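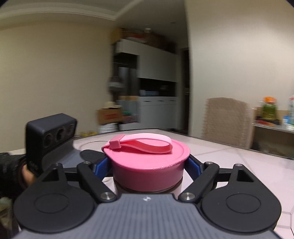 Drinking bottle, pink lid screwed on.

January, hardness bench, Omcombe

Picked up where Anselmo left off. The EDTA was low, so the first job was a fresh batch. Weighed the disodium salt into the small beaker, rinsed it through the funnel into the 1000 mL flask and left it on the stirrer while I went through the sample list. It was slow to dissolve. I gave it time and did not heat it. Made up to the line once it was back at room temperature, inverted until I got tired of it, labeled it and put my initials on the neck tag.

Standardized against the calcium carbonate solution. First titration I overshot and threw out. The next ones agreed well enough that I stopped. Factor is written on the flask label and inside the front cover of this book. Please don't carry over the old factor. The old solution is still on the shelf with a red cross on it, and I'll pour it away when Yeison has finished his comparison.

The buffer smells weaker than it should. Checked the pH of a blank with buffer added and it was still on the right side of 10, but only just. Sheyla thinks the cap has been left loose. I moved it to the hood and wrapped the cap with film. New buffer goes on the next order.

Samples from the Castaño spring line came in without a collection time on the sheet. I called Amparo and she read me the times from her field book, which I've written in pencil. They need to be confirmed in ink by her. The tap samples from Asness were complete.
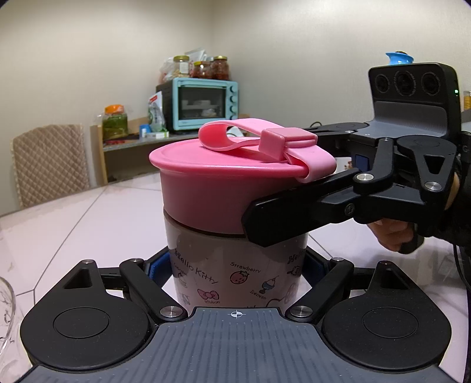
Hello Kitty cup on the marble-pattern table.

Results so far, total hardness as calcium carbonate:

Castaño, at the tank outlet: 142 mg/L. Clean endpoint, wine red to blue with no purple hanging on.
Castaño, at the spring box: not reported yet. The color drifted back to red after standing and I suspect iron. To be repeated with the masking agent.
Asness, kitchen tap: 47 mg/L. That is low for a house on the same ground as its neighbors, and Deisy wants to know if there is a softener under the sink. She'll ask the owner. If there is, the sample should have been taken upstream of it and we need to go back to the outside faucet.

On the drifting endpoint. I tried more indicator first, which made it worse. The solution went so dark that I couldn't see the change at all. A pinch of the powder on the tip of the spatula is enough. Then I tried a smaller aliquot diluted with deionized water, and the change was sharper but still slid back. Yeison has seen the same thing with well water after heavy rain and says filtering before the buffer goes in helps a little. I'll filter one portion and leave another as it is so we have both.
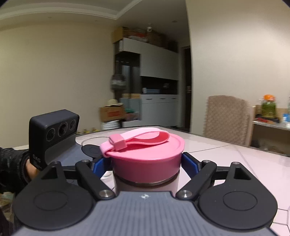 Lighting is still a problem at that end of the bench. With the window behind the burette the blue looks gray and I run past the endpoint. I taped a sheet of white paper to the back of the stand and put another under the flask. Much better. I'd like to keep that as the normal setup, and it should go into the written method where it now only says "against a light background."

Burette: the stopcock on the left one weeps when it's half open. I regreased it and it held for the rest of the run. The tip also had an air bubble that I didn't catch until the second sample, so that reading is struck out and the repeat is beside it. Check the tip before you write down a starting volume.

Anselmo asked about the Oment strips we were sent. I dipped one in the Castaño tank sample and one in the Asness tap. They put the two in the right order, which is all I would trust them for. The color blocks on the chart are too far apart to read anything between them. Fine for Amparo to carry in the field as a first look. They don't replace the titration and shouldn't be written in the results column.

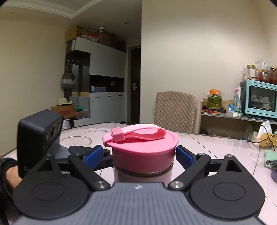 Page last changed: Saturday, by D. Quintero

Added after Deisy's note: the Asness owner does have a softener, on the cold line as well. The figure above stands as measured but is marked "softened" in the sample log. Outside faucet to be collected with the next round.

Still to do

Filtered and unfiltered portions of the spring box sample, same flask size, same indicator.
Ink confirmation of the Castaño times (Amparo).
Order ammonia buffer and a spare stopcock.
Alkalinity on everything that has enough volume left. The spring box bottle probably doesn't.
Rinse water from the burette goes in the sink bottle, and the sink bottle is nearly full.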